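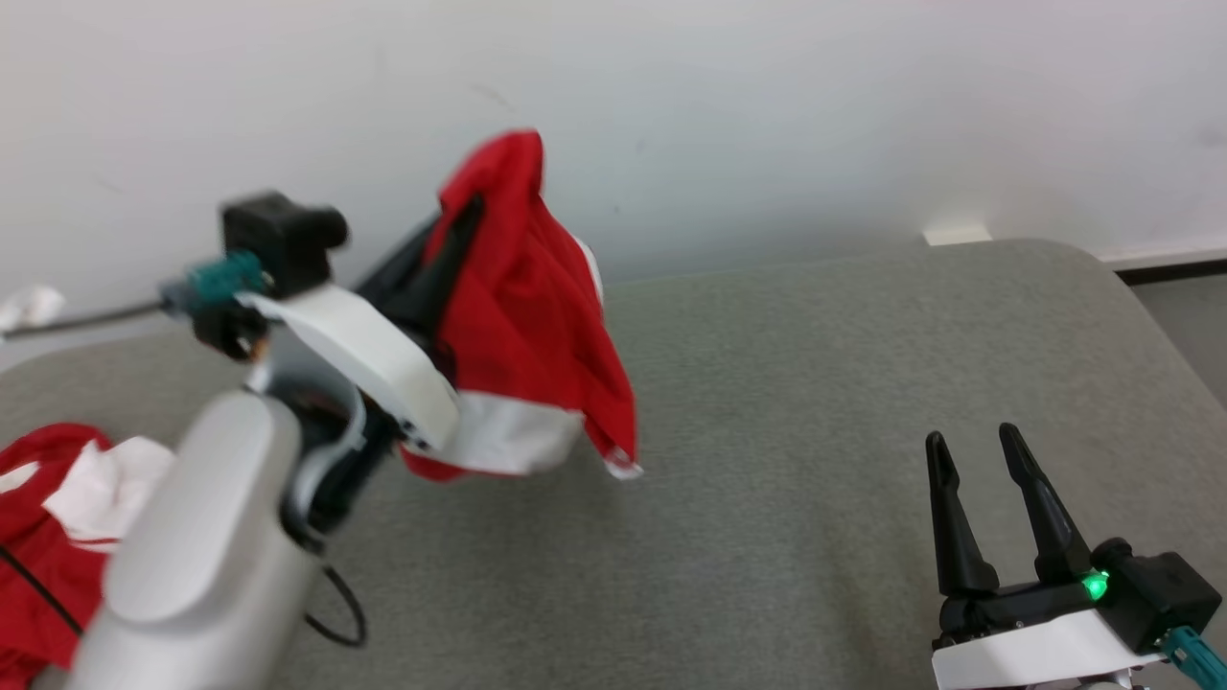
## Pre-run check, cloth handling stack, 6 Jan 2026

Planner: Pruvow. Perception: Tronance build 616. Site: Plellismont, cell 12.

- [x] **Stop button halts both arms.** Pass. Pressed three times mid-move.
- [x] **Speed cap read back from the controller.** Set to 300 mm/s, reads 300. The planner still shows the old value on its own page, so don't trust that page.
- [ ] **Grasp confirmed by something other than finger width.** Fail. Left gripper had the red garment just off the padded surface and the log said "grasp: unknown". Thin cloth gives almost no width to measure. Orbán's notes call this solved. I'd like to see the test.
- [ ] **Held item separated from the pile in the mask.** Fail. Red cloth in the air, red pile low on the left, one blob. The release notes claim colour doesn't matter.
- [x] **Idle arm stays put while the other lifts.** Pass. Right gripper open and empty, no stray commands in the log.
- [ ] **Cable loop at left wrist in the collision model.** Not modelled. The planner thinks that space is free. Second time I've written this.
- [ ] **Timeout on second-hand grasp.** Waits up to 22 seconds, then retries with the same pose. Why the same pose?

Result: not cleared for unattended running. Recheck after the mask fix, with the raw logs attached and no summary slides.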